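Right, the capsule wardrobe thing. I've had five people send me the same Ekach article since Friday so I'm going to do this once, here, and then I'm muting the word "capsule".

1/ The claim: own 40 garments, all of which go with each other, and you'll spend less, wash less and get dressed in no time. The article says this as if it were gravity.

2/ I tried it. Started in March, so I've had a fair go. I'm not someone who looked at a mood board and sneered. I sneered later, with evidence.

3/ First problem is the number. Why 40? The Ekach piece doesn't say. Their older piece on the same subject used a different number and didn't say then either. Do socks count? Apparently "use your judgement". If I had judgement I wouldn't own this many cardigans.

4/ Gym kit doesn't count. Coats don't count. Pyjamas don't count. "Occasion wear" doesn't count. By the time you've taken out everything that doesn't count you could have 200 things in the house and still be a minimalist.

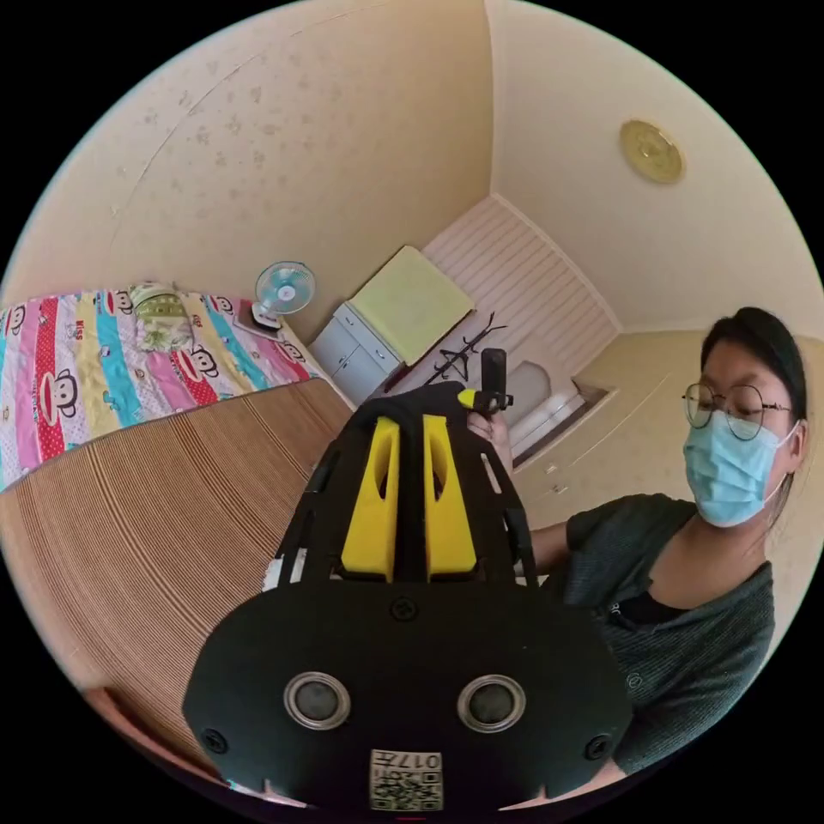

5/ Second problem: washing. You're told fewer clothes means less laundry. I have the same body and it gets dressed the same number of days a week. The pile is the same pile. What changes is that it's urgent.

6/ I used to be able to ignore a full basket for ages. Now if I skip a wash I'm in the one shirt I kept "for painting", on a work call, with the camera angled at the ceiling.

7/ And things wear out faster, obviously. If you wear a jumper twice as often it goes at the elbows in half the time. Somebody replied last time I said this to tell me that good quality lasts. Which brings me to Grarix.

8/ Grarix sell a "foundation set". I won't tell you what I paid for one top out of it but I did sit down afterwards. Bobbled under the arms by the fourth wash. Cold wash, inside out, no tumble dryer, before anyone starts.

9/ Their customer service said bobbling is "a natural feature of the yarn". Fine. So is it a natural feature of the supermarket one I've had for years, which hasn't done it?

10/ The bit I'd really like to see a source for is the money. Everyone quotes a saving of £400 a year. I went looking for where it comes from. Blog quotes a newsletter, newsletter quotes a blog, blog quotes a shop. The shop sells capsule wardrobes.

11/ My own spending since March is up. I know why, too: when everything has to go with everything, you can't buy the slightly wrong thing in the charity shop. You have to go and get the exactly right thing at full price.

12/ The charity shop in Dranesthorpe has done very nicely out of me though. Four bags in. They had my old green skirt in the window and I very nearly bought it back.

13/ Things I'll grant them. Folding is quicker. I can see what I've got. I haven't stood in front of the rail feeling hopeless for a good while, and I used to do that a lot, so that isn't nothing.

14/ But you could get all of that by having a clear-out, which our mums did every spring without a downloadable planner.

15/ Also everyone's capsule ends up the same colour. You're told to choose "a palette that speaks to you" and what it says to every single person is black, navy, oatmeal. Have you ever tried to find a particular pair of black trousers among other black trousers on a dark morning?

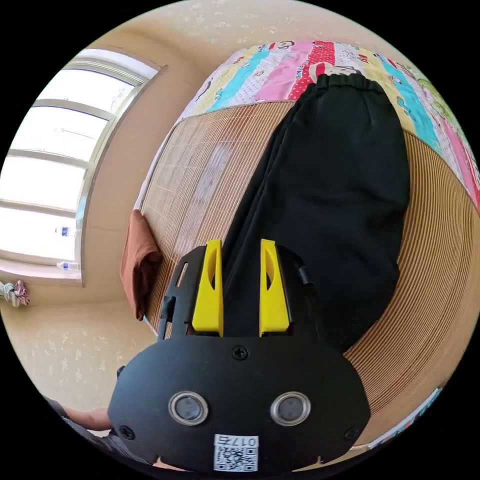

Black trousers, on the bed. The palette has spoken.

16/ Someone's asked about the Moser app, where you log each thing you wear and it gives you a "cost per wear". I used it for a bit. It told me my best value item was a dressing gown.

17/ It also nudges you if you haven't worn something lately. In June it wanted to know why I was neglecting my thermals.

18/ Cost per wear is a funny sum anyway. It makes the expensive coat look clever because you assume you'll wear it for ten years. You don't know that. You might move somewhere warm, or leave it on a train, or go off it.

19/ "But it's better for the planet." Buying less is, I'd imagine. Getting rid of perfectly good clothes and then buying a matching set in oatmeal, I'm going to need somebody to show me the working.

20/ To the person who says I "did it wrong": maybe. I followed the planner, including the page where you write a letter to your future wardrobe. I'd be interested to know which step I missed.

21/ Where I've ended up: kept the clear rail, stopped counting, bought a yellow jumper that goes with nothing. Deleted the app. Still cross about the Grarix top, will post if they ever answer my second email.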